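Bench arms in a small kitchen: house rules and tips

Updated August 2023. Old page was a mess, sorry. Read before you switch anything on.

Stop button first. Press it, check both arms go dead, reset. Every morning, not just Mondays. If one arm stays live you don't run that day. Ring Yao-tsung Chu, he has the key to the Nuvudis cupboard.

Hands out. No reaching in to straighten a bowl while the arms are powered, even if they look asleep. A paused arm is a live arm. Most of our near misses were somebody "just nudging" a tray.

Speed. New routine runs slow the first 21 times. Then we talk. Siu-fong Tai keeps the sheet, sign it — initials are fine.

Cables. Follow each one with your fingers, gripper down to base, power off. It needs enough slack for the full reach and no loop low enough to catch a tray corner. Re-clip anything that droops. Don't use food ties, they go brittle.

Rail. Dry brush along the teeth, then a lint free cloth. No flour near it, no sugar, no cooking oil "to help it along". Crumbs in the track make a carriage jerk and then your bowl goes over.

Trays. Mark where they sit with tape if the routine expects them in one spot. If the routine is meant to cope with a crooked tray, test it crooked. Both ways round.
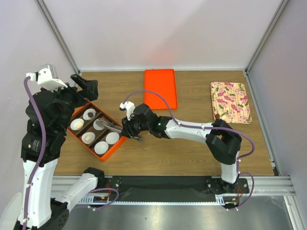
Can the same gripper do cutlery and then food?
Only if the fingers get washed or swapped in between. We keep two sets of pads, one for utensils and one for anything you'd eat, and they don't share a tub.

Cutlery tips. Business end away from the gripper, handles gripped, never the bit that goes in a mouth. Bundles slip more than single spoons so close gently, lift a little, wait, then lift the rest. If it sags put it down and start agian. No sharp knives at all. Not negotiable, Consuelo Bañuelos wrote that one and she's right.

Food tips. Small soft things squash. Practise on something you don't mind binning. Practice food is not eaten afterwards, however nice it looks — label the tub.

Wiping down. Damp cloth on the table, wrung out properly. Never spray towards a joint or a sensor. Spray the cloth. Lenses get the dry microfibre only, the kitchen roll scratches.

Leaving it. Arms parked low, power off at the wall, 60 seconds before you put covers on. Grippers open and empty. Trays washed and back on the rack.

Log book. Date, routine, what went wrong. "Fine" is not an entry. Shuk-fan Mak reads them all and will come and find you.

Spare pads are in the Brodik box, bottom shelf. Take the last one, tell sombody.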